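Compte rendu de la réunion de suivi, projet Zonda
Mois de mai, 14 h, salle du bas chez Tranel
Présents : équipe commande, équipe simulation, sécurité, un représentant d'Admasu (en visioconférence)

1. Approbation du compte rendu précédent
Approuvé sans modification. Le point sur les licences est reporté.

2. Incident de préhension en simulation
L'équipe simulation rapporte une ouverture non commandée de la pince gauche pendant la tâche de pulvérisation dans le jardin. Le défaut est apparu dans 12 essais sur les 1 586 de la dernière campagne. Dans tous les cas, le flacon est lâché au-dessus de l'allée et le programme poursuit la trajectoire comme si l'objet était toujours tenu. Aucun arrêt n'est déclenché.

L'analyse des journaux montre une perte du signal de contact pendant 4 cycles consécutifs. Le contrôleur interprète cette perte comme une fin de tâche et envoie l'ordre d'ouverture. La mise à jour du module Drarari est en cause : le délai de confirmation y a été remis à sa valeur par défaut. Le contrôle de version n'a rien signalé, le fichier de réglages n'étant pas suivi.

La sécurité rappelle que le même module est installé sur le banc réel. Elle demande que le banc reste hors tension tant que la correction n'est pas validée. Admasu fait remarquer que ses essais de juin dépendent du banc et souhaite une date. L'équipe commande ne peut pas en donner une aujourd'hui.

Discussion sur le bras droit. Il ne porte rien pendant cette tâche et n'a pas de consigne de repli en cas de chute d'objet. Deux avis : le figer sur place, ou le ramener en position de repos. Pas d'accord trouvé, le point sera repris après les essais.

3. Décisions
Retour à la version précédente de Drarari sur tous les postes.
Ajout d'un arrêt immédiat des deux bras en cas de perte de contact, sans réouverture de la pince.
Fichier de réglages placé sous contrôle de version.
Nouvelle campagne dans le même décor, flacon tenu par la pince gauche, avec 9 positions de départ.
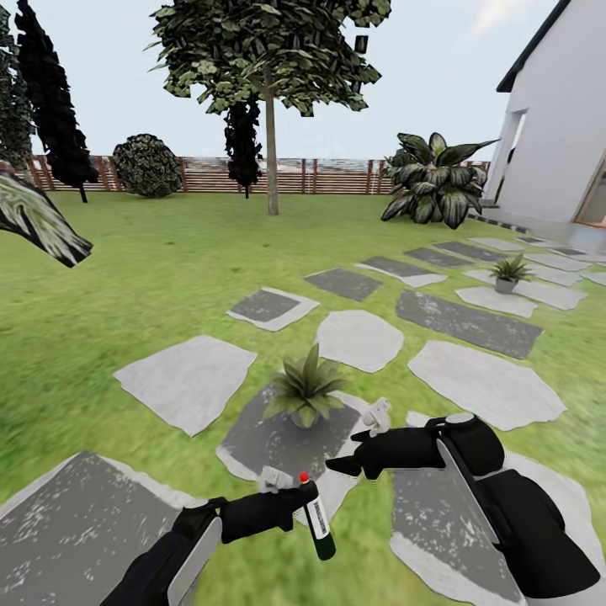

Fig. 1. Tâche de pulvérisation, vue simulée : flacon dans la pince gauche, au-dessus de l'allée.

4. Actions
Équipe commande : correctif et note technique avant la prochaine réunion.
Équipe simulation : relance de la campagne, envoi des journaux complets à Admasu.
Sécurité : consignation du banc, affichage à l'entrée de l'atelier.

5. Divers
La commande de doigts de rechange est toujours en attente chez le fournisseur. La salle du bas sera indisponible en juin, prévoir celle de l'étage.

Séance levée à 15 h 20.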